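How Does Toast Get Brown?
Kitchen Science for Kids, Nendon Learning Pages

Put a slice of bread in a toaster and a few minutes later it is brown, crunchy and smells good. It is still the same slice of bread. So what changed? To find out, we need to look at how heat gets into food.

Many kitchens have one or both of two machines for this job. One is the pop-up toaster. The other is the toaster oven, a small oven that sits on a table or counter. 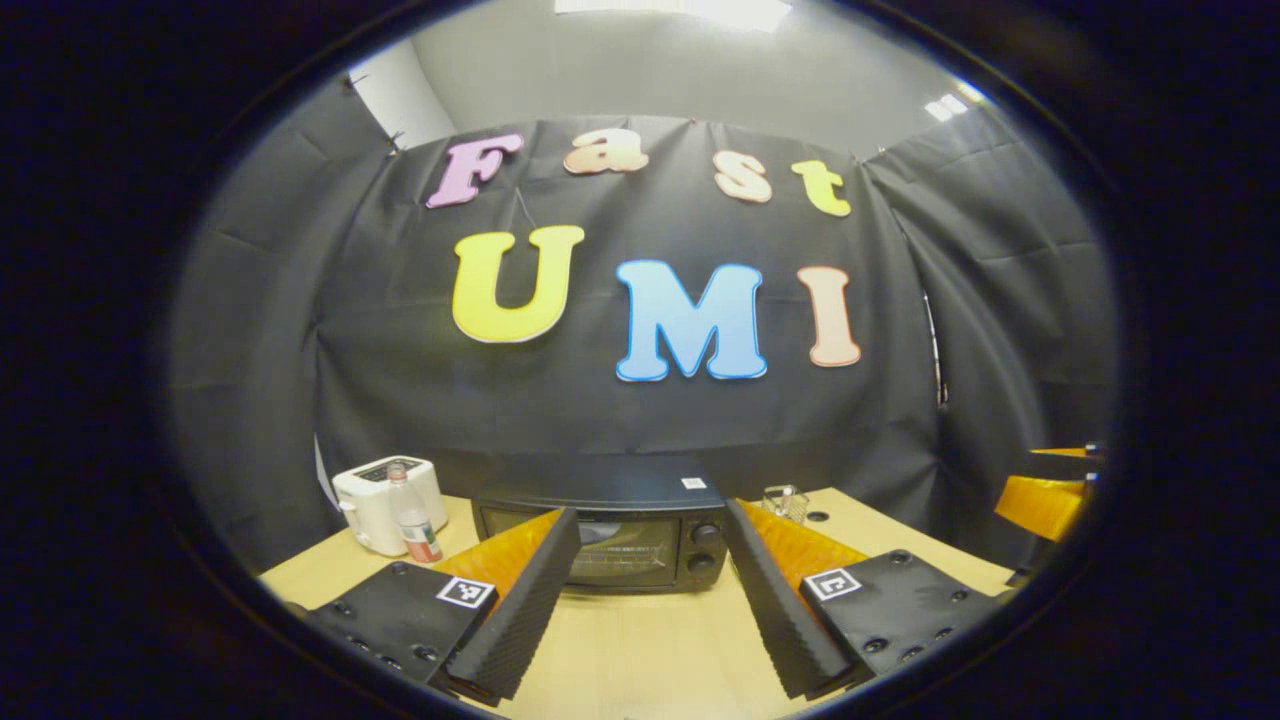
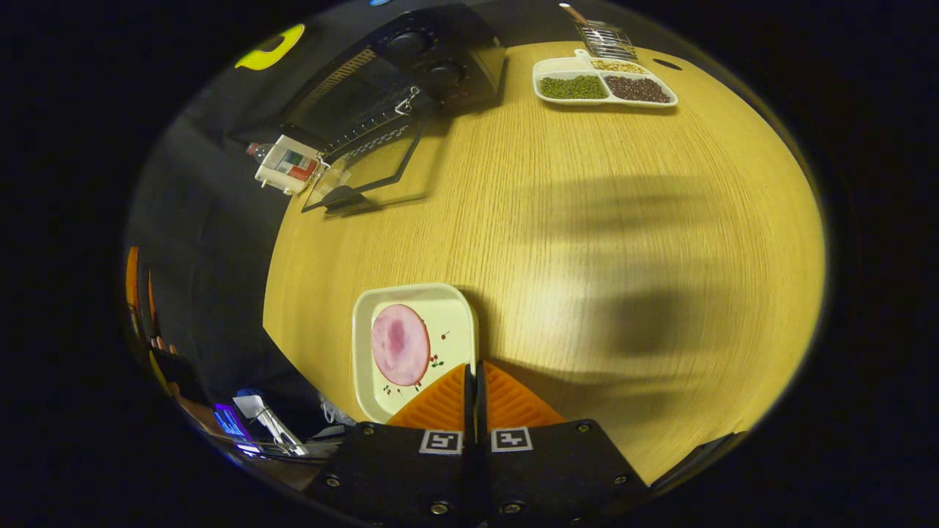 A black toaster oven is in both pictures. The first also has a white pop-up toaster, and the second has a slice of ham on a plate.

What is inside a pop-up toaster?

A pop-up toaster has slots in the top. When you push the lever down, the bread drops into the slot and electricity starts to flow through thin wires on each side. The wires do not let electricity through easily, so they get very hot and glow orange. Heat travels from the wires to the bread the same way heat travels from a campfire to your hands. This is called radiant heat. It moves in straight lines and does not need to touch you to warm you.

The wires are very close to the bread, so the outside heats up fast. After a set time the toaster shuts off the power and a spring pushes the bread up.

What is inside a toaster oven?

A toaster oven is a metal box with a door on the front, and the door often has a glass window. The food goes on a rack or a small pan. Most toaster ovens have heating rods above the rack and below it, so food is heated from the top and the bottom. The air in the box gets hot too, and it warms the food from all sides.

You set a toaster oven with knobs or buttons. On many models one knob is for how hot and another is for how long. The door on some ovens opens down like a drawbridge. When an oven has been on, the door, the glass and the rack can all burn you, and they stay hot for a while after the oven is off.

Why can't you put everything in a pop-up toaster?

A pop-up toaster is made for bread, bagels and other flat, dry foods. Ham is wet and has some fat in it. Melted cheese drips. If these things fall on the hot wires, they can smoke or catch fire. In a toaster oven you can put ham and cheese on a pan, and the pan catches the drips.

The brown part

Bread is made mostly of starch, with some protein, a little sugar and a lot of water. You may not think of bread as wet, but more than a third of a soft slice can be water.

First the heat dries out the surface. Water turns to steam at 100 degrees Celsius, and while the surface is wet it cannot get much hotter than that. Once it is dry, the temperature climbs. At roughly 140 degrees Celsius, the sugars and proteins start to join together and make new brown substances. This is called the Maillard reaction (say "my-YAR"). The new substances are what give toast its color, its smell and its taste. Bread crust, cookies and roasted meat turn brown in the same way.

If you leave the bread in too long, the surface turns to carbon. Carbon is black and tastes bitter.

What about beans?

Dry beans are a different kind of food. Mung beans and soybeans are seeds, and they are dried so they will keep for a long time. Toasting does not make a dry bean soft. It needs water first. Big, hard beans are usually soaked for several hours and then boiled. Mung beans are small and can be cooked without soaking.

Try it with a grown-up

You need three slices of the same bread, a toaster and a kitchen scale.

Weigh one slice and write down the number. Toast it on the lowest setting, let it cool and weigh it again. Do the same with the second slice on the middle setting and the third on a high setting. Ask the grown-up to take the toast out.

Our slice weighed 30 grams before toasting. Yours may be heavier or lighter. Which slice lost the most weight? Where did that weight go?

Kitchen rules

Never put a fork or knife in a toaster. Keep cups and bottles of water away from anything plugged in. Use oven mitts, and make sure they are dry.

Words to know

Radiant heat: heat that travels across a space without anything touching.
Starch: a part of bread, rice and potatoes that gives you energy.
Carbon: the black stuff on burned toast.

Next page: Why Does Popcorn Pop?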